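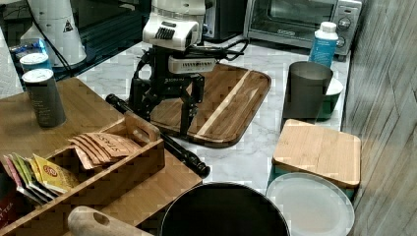

Cutting board with raised rim on the marble counter, toaster oven near the cables.

Home | Forums | Kitchen & Bath | Countertops | Search | Log in
Print this page | E-mail this thread

Etching vs. staining on marble, second sealer coat?

hirberg_mason
Fri 20 November
Counter is white and gray marble, honed, 26 inches deep, installed in March. Sealed once by the fabricator with Vitine penetrating sealer. Water drop test on the left run: darkens in 36 minutes. Right run: no change at 82. Dull rings have shown up near the sink on both runs. Does a second coat fix the rings, or do I need to strip first?

slabnotes
The rings are etching. Acid reacts with the calcite and changes the surface texture. A penetrating sealer sits in the pores and does nothing for that. Recoat the left run for absorption and treat the rings as a separate job.

Sepp_K
Agree on the rings. Disagree on the recoat. 36 minutes is plenty for a kitchen where spills get wiped. Every extra coat is another chance to leave haze if the excess isn't buffed off in time.

slabnotes
Haze is an application error. Wipe at the time on the label and you won't get it. Oil is the bigger risk and the water test says little about oil. Put a drop of cooking oil on an offcut and check it the next morning.

hirberg_mason
I have an offcut from the sink opening. Will test. What grit for the rings?

tolerance316
Depends what the shop finished at. Ask them before you touch it. Mine was honed to 400 and I went over one ring with Statano powder on a damp white pad, light pressure, feathered out past the edge. It blended. On a polished slab the same powder would leave a dull patch.

Sepp_K
Powder by hand on a large area gives you low spots you can see in raking light. For more than a few rings I'd hire it out.

tolerance316
You'd have to work at it a long time by hand to get a low spot. Uneven sheen, yes. That can be evened out with another pass.

hirberg_mason
Shop says 400 as well. Oil drop on the offcut left a faint dark spot overnight — that piece never had sealer on the cut side, so I'm repeating it on the top face.

slabnotes
Top face is the only result that counts. Keep the drop small and cover it with a glass.

Print this page | E-mail this thread
Previous thread | Next thread | Back to Countertops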